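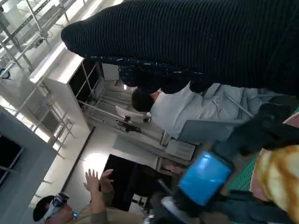 Punto negro de canalé y, debajo, tela azul marino con motas blancas.

Ropero Stilell
Acta de la reunión de julio

Asisten: Divina Bautista (preside y toma nota, no había quien), Nuria, Paco, Teo, las dos Cármenes. Excusa: Ramiro, de viaje. Se incorpora tarde Lola, ya en el punto del alquiler.

Se empieza con retraso, la llave del local la tenía Teo y Teo estaba aparcando.

Acta anterior
Leída por encima. Nuria pide corregir: donde dice "se regalan las perchas" debe decir "se prestan las perchas". Corregido. Aprobada.

Horario de verano
Larga discusión. En agosto por la mañana entra poca gente y por la tarde en el local hace un calor que no se aguanta. Paco propone cerrar agosto entero. Carmen M. en contra: hay familias que vienen justo antes del colegio y si encuentran la persiana bajada no vuelven. Propuesta intermedia: abrir solo por la mañana, hasta las 13.00, y cerrar la semana de las fiestas. Votado. Sale adelante, Paco se abstiene y quiere que conste. Consta.
Teo hace el cartel. Que se lea desde la acera, el del año pasado no se leía.

Alquiler y local
La propiedad (Lurkthorpe) ha mandado carta. Suben la mensualidad de 319 a 395 euros a partir de la renovación. Malestar general. Divina llamó, le dijeron que es la actualización que tocaba y que llevaban tiempo sin aplicarla. Lola pregunta si eso se puede hacer así, con efecto tan rápido. No lo sabe seguro ninguno de los presentes. Se acuerda no firmar nada hasta que lo mire la asesoría de la cuñada de Carmen R., que ya nos miró lo del seguro y no cobró.
Si al final hay que pagarlo, opciones que salieron en la mesa:
- subir el precio de las prendas de abrigo (no gusta)
- alquilar la trastienda para talleres por las tardes (gusta más, pero hay que vaciarla antes, y ya se dijo lo mismo en primavera)
- buscar otro sitio. Paco conoce un bajo detrás del mercado, sin escaparate. Que pregunte, sin compromiso.
Queda pendiente para septiembre.
Aparte: la gotera del aseo sigue. Lurkthorpe dice que mandará a alguien. Lleva diciendolo desde Semana Santa. Divina adjuntará fotos de la mancha en la respuesta a la carta, todo en el mismo correo.

Lavandería
El acuerdo con Fakhoury funciona bien en general. Recogen las bolsas, las traen planchadas, sin quejas. Problema: vuelven mezclados los lotes de niño y de adulto y se pierde media mañana en separar. Nuria habló con el encargado, dice que si ponemos bolsas de distinto color lo respetan. Se compran bolsas.
Segundo problema, la lana. Varios jerséis encogidos. No es culpa de Fakhoury, iban en la bolsa general. A partir de ahora el punto va aparte, siempre, también el fino y también el que parezca acrílico si no trae etiqueta. Carmen R. insiste: si hay duda, aparte. Se pondrá nota encima de la mesa de clasificar.
Lo encogido se ofrece como talla infantil si está presentable. Lo que no, a trapos.

Clasificación y donaciones
Sigue llegando ropa de invierno en pleno julio. Se acepta, pero no se saca a perchas hasta octubre. Va a cajas, con el contenido escrito por fuera y por los dos lados. Lo de escribirlo solo en la tapa no vale cuando están apiladas, ya se ha dicho.
Máximo 5 bolsas por persona y entrega. Teo pregunta qué se hace con quien deja bolsas en la puerta por la noche. No hay respuesta buena. El cartel de "no dejar bolsas" se lo llevaron. Se pone otro, por dentro del cristal.
Zapatos: solo pares completos y con suela entera. Ropa interior: solo nueva y con etiqueta, esto no se discute más.
Discusión sobre la ropa oscura. Nuria la quiere separada por color, Carmen M. por tipo de prenda. Según Nuria, un montón de negro y azul marino junto no lo distingue nadie con la luz del fondo. Carmen M. dice que entonces el problema es la luz. Acuerdo: por tipo de prenda, como hasta ahora, y se cambia el fluorescente. Lo cambia Paco.

Aplicación de citas
Seguimos con Zinby para las citas de recogida. Quejas: a la gente mayor no le llega el aviso, o le llega y no lo ve. Lola propone llamar por teléfono la víspera a quien no haya confirmado. ¿Quién llama? Silencio. Llama Lola, y cuando no pueda, Divina.
Hubo una mañana con dos familias citadas a la misma hora. Se revisó y había sido un cambio a mano desde el móvil de Teo. Teo dice que puede ser. Los cambios solo desde el ordenador del mostrador.
La contraseña no se apunta en el corcho. Quitar el papel. (Quitado durante la reunion.)

Mercadillo
Confirmado el permiso para poner mesas en la plaza. Empezamos a montar a las 8.00, aunque la otra vez a esa hora no había llegado nadie salvo las Cármenes. Piden que conste también esto.
Precios: todo a 6 euros menos abrigos y calzado, que se marcan uno a uno. Niño, la mitad. Paco prefiere precios distintos por prenda, se le recuerda la cola del año pasado. Se queda el precio único.
Cambio: Nuria va al banco a por monedas. Llevar también la libreta, no fiarse de la memoria.
Mesas: las del centro cívico, hay que pedirlas por escrito. Divina. Toldo: el nuestro, si aparece. Teo cree que está en el garaje de Ramiro. Preguntar a Ramiro.
Espejo. Sin espejo la gente no se prueba nada. Carmen R. pone el suyo pero hay que ir a buscarlo con furgoneta y no se tumba, va de pie.
Si llueve, se aplaza. Decisión a las 7.00 por el grupo, y quien no mire el grupo que se atenga.

Taller de costura
Lo da Carmen M. si hay sitio en la trastienda. Arreglos básicos: bajos, cremalleras, botones, zurcir codos. Gratis para quien viene con cita, resto la voluntad. Hacen falta agujas de máquina, las que hay están romas, y alguien que entienda la máquina vieja, que hace un ruido raro y salta puntada. Lola pregunta en la mercería.
No se anuncia nada hasta tener la trastienda vacía.

Ruegos y preguntas
Paco: la cafetera. Quien la use que la limpie.
Nuria: han devuelto un abrigo con una cartera dentro. Entregada en la policía local. Revisar bolsillos SIEMPRE antes de colgar.
Carmen R.: que las reuniones sean más cortas.
Teo: copia de la llave para alguien más. De acuerdo, dos copias, una para Divina y otra para Nuria.

Pendientes
Divina: respuesta a Lurkthorpe con fotos, mesas del centro cívico.
Nuria: bolsas de color, monedas, nota de la lana.
Paco: fluorescente, preguntar por el bajo del mercado.
Teo: carteles (horario y puerta), llaves, toldo.
Lola: llamadas, mercería.
Carmen R.: asesoría, espejo.
Carmen M.: lista de material del taller.

Se levanta la sesión a las 21.15. Próxima reunión en septiembre, se avisa por el grupo.

Divina Bautista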